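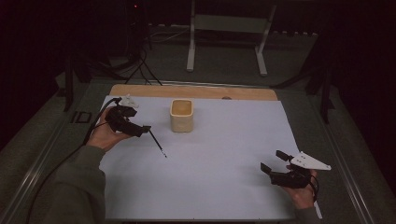

Two hand-held grippers in use at a paper-covered table at the Disesgate work hall. A thin rod with a pointed tip protrudes from the left one.

Stilley pulls hand-held grippers after fault in finger signal

Stilley has taken its hand-held grippers out of service at Disesgate after a fault caused the recorded finger opening to drift away from the real one during work sessions in April. There were no injuries. The company said the fault affected 137 recordings, all of which have been set aside until they can be checked.

The grippers are worked by hand. An operator holds one in each hand and carries out table tasks such as moving cups and small tools, while sensors log the position of each gripper and the distance between its two fingers. The logs are then used to train robot arms at a second site, run by Foulkes.

The problem came to light at Foulkes. An arm running motions built from the Disesgate logs closed on a ceramic cup harder than planned and cracked it. The arm's force limit tripped and the cell stopped as designed. A repeat run with a foam block in place of a cup gave the same result: the fingers closed past the planned stop point, and the limit tripped again at the same stage of the motion.

Engineers at Foulkes first suspected the arm and swapped its wrist unit. The over-closing continued. They then compared the logged finger opening with calibration records from Disesgate and found an offset that grew over the length of each session. The logs showed the fingers wider apart than they were, and the arm closed further to make up the difference.

Salim Bakilana, the test engineer who wrote the fault report, traced the offset to a connector where the signal cable enters the gripper body. The cable is free to move with the operator's arm. Repeated bending at the entry point had worked the connector partly out of its seat, which raised the contact resistance and shifted the sensor reading.

"The signal never dropped out, so the logging software had nothing to flag," Bakilana wrote in the report. "Each sample was within the allowed range. The range check passes a slow drift as long as it stays inside the end stops."

In a bench test, a new cable was bent through the angle measured in normal use. The reading began to shift after 800 cycles. By 1520 cycles, the error was large enough to reproduce the over-closing seen on the arm. A cable with a clamp fitted behind the connector showed no measurable shift over the same number of cycles.
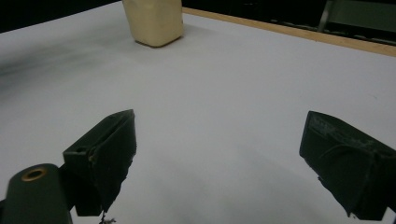 Open gripper fingers above a white tabletop, with a cream-colored object standing farther off.

The report lists two contributing factors. Calibration was done only at the start of a shift, when the connector had just been pressed home, so the drift was absent from the calibration records. The session software, supplied by Wasska, also had no check against a known finger position once recording had begun.

Stilley said it will fit cable clamps to all hand-held units before they go back into use. Operators will close the fingers fully at the start and end of every recording, giving the software a fixed zero at both ends. A recording will be rejected if the two zero readings differ by more than the set limit. Wasska is adding the check to its next release. Until then it will be done by script after each session.

The affected recordings will not be corrected by calculation. Bakilana's report notes that the drift was uneven within sessions and depended on how the operator moved, which leaves no reliable way to rebuild the true finger opening from the signal alone. Where video from the gripper shows both fingers clearly, the opening may be measured from the images and the recording kept. The remainder will be deleted and the tasks repeated.

Foulkes has lowered the force limit on its arm cells and has stopped running any motion based on the April logs. Staff there have also been told to make the first run of each new motion with a soft block in place of hard or brittle items. The cell where the cup cracked was cleaned and inspected, and no damage to the arm was found. It is back in service using older logs.

Position tracking was not affected. It uses a separate sensor and cable, and readings taken before and after the sessions agreed.

Work with the grippers at Disesgate will resume once the clamps are in place and each unit has passed the bend test. Stilley did not give a date.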